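Project report, Meléndez Lab practical, group 4
Written up by Estrella Espinoza, 9 January 2022

So, this was supposed to be a report about how well our tabletop pickup policy trained. It's mostly a report about a cable instead, and I'm okay with that (Leopoldo less so, he had already made the graphs).

Quick recap for anyone who skipped our September talk. We record demonstrations with two hand-held grippers, one in each hand, plus a head camera. The marker on each gripper tells the tracker where that gripper is. A person does the task, we save the run as an episode, and the episodes go into training on the machine in the Ekholm room. By the end of the term we had 1582 episodes and felt pretty great about ourselves!

## What went wrong

The first trained version did fine with the right side and was terrible with the left. It would swing in toward the object, stop short, jerk sideways and close on nothing. Every few tries it did something worse and drove the left arm down into the table. Consuelo hit the stop button both times I was watching, and after the second one we agreed to run at low speed only, with a person on the button the whole time.

My first guess was calibration, so I spent a whole afternoon redoing it. No change. Leobardo thought the training settings were off, and he and Leopoldo argued about that for longer than I want to put in a graded document. Then Consuelo did what we should've done on day one and plotted the raw left-hand tracks from the recordings. There were gaps all over them. The position would freeze, then jump by a hand's width, and the log just kept going like everything was normal.

## Finding it

We went back to recording with the log open on a laptop and took turns wearing the harness. When I lowered my left hand and turned the wrist outward, the left signal dropped. When I brought it back up, it came back. I did it over and over and it was really satisfying, in an annoying way.

Two things were happening together:

- The plug on the left gripper cable had worked itself a little loose, so pulling on the cable cut the signal for a moment.
- Our script filled each gap with the last good position and never warned us. I wrote that script. Sorry, everyone.

Posture made it worse. If your left hand hangs low while the right one works at the table, the marker card on that gripper tips toward the floor, and the tracker has a much harder time with it.
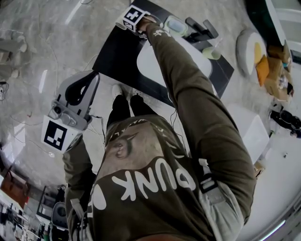

## What we changed

Leobardo made a clip that holds the plug in place, and we now tape the cable to the harness strap with some slack in it. The script marks every gap and beeps if one lasts longer than 16 frames. It's an ugly beep. We also check the floor for stray cables before each session, after Leobardo caught his foot in one and nearly went down with both hands full.

Then we threw out every episode with a long gap and recorded 42 new ones. The retrained left arm reaches the object and hasn't hit the table so far, but we've only tested it at low speed. Soledad Ventura, our advisor, wants a proper force limit on the arm before we go any faster, and that's next on my list, along with rerunning Leopoldo's graphs.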